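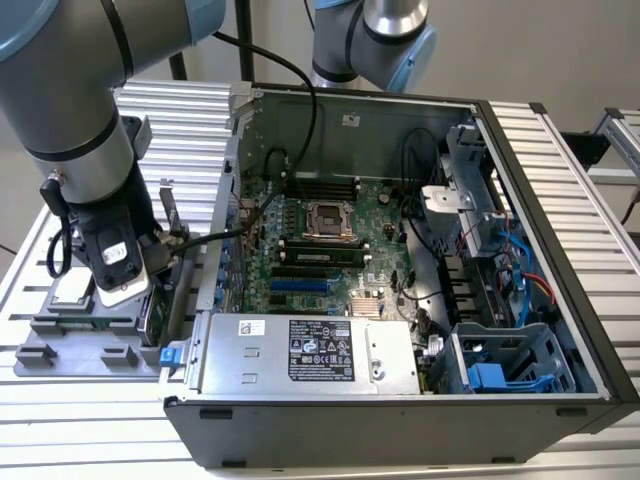

Do you need to take the motherboard out of an old desktop to find out whether the computer is worth saving?

Most of the time you can leave it right where it is. Take off the side panel, lay the tower down so the board faces up at you, and you can check nearly everything that matters with a flashlight and a screwdriver.

That was pretty much the first thing I learned on this project, and I learned it after pulling the board out of my first tower for no reason at all. Putting it back took me a whole afternoon (the standoffs! so many standoffs).

My project was part of the Gerkuvow repair course, which started in January. Each of us got 4 retired desktops from the Fillunow office clear-out and had to decide for each one: fix it, strip it for parts, or send it to recycling. I'd built one PC before, with a lot of help from a video, so I figured I'd be fine. I was sort of fine.

What I did with each tower

I kept the same order every time, after the first mess. Unplug everything, hold the power button down for a few seconds, side panel off, tower on its side. Then I looked over the board before touching it - swollen capacitors, bent pins, corrosion around the coin battery. Then memory, then the drive, then the power supply. I left the CPU socket alone unless I had a real reason to open it, and I stuck to that even when I was curious.

Screws went into an egg carton, one cup per step. I tried a magnetic dish first and ended up with one big ball of screws that all looked the same to me but were definitely not the same.

How they turned out

Tower A had a dead coin battery and kept forgetting its settings. New battery, done, my favorite by far. Tower B was the one I took apart completely, and it only needed its memory reseated, so that was humbling. Tower C had a bad power supply, and I swapped in the one from Tower D, which had corrosion all over one corner of the board and was never coming back.

I spent 11 dollars total, on batteries and thermal paste, and logged 47 hours. A lot of those hours are Tower B.

What I'd change

I'd label the front panel wires before unplugging them. I took notes, but my notes said things like "small one next to other small one" and that didn't help much a week later. I'd also ask for a wider table, because a tower lying down takes up way more room than you'd think and my laptop kept ending up on a chair.

The three working machines went to the Lacerda reading room. Tower D's case is still under my desk, I want the fans.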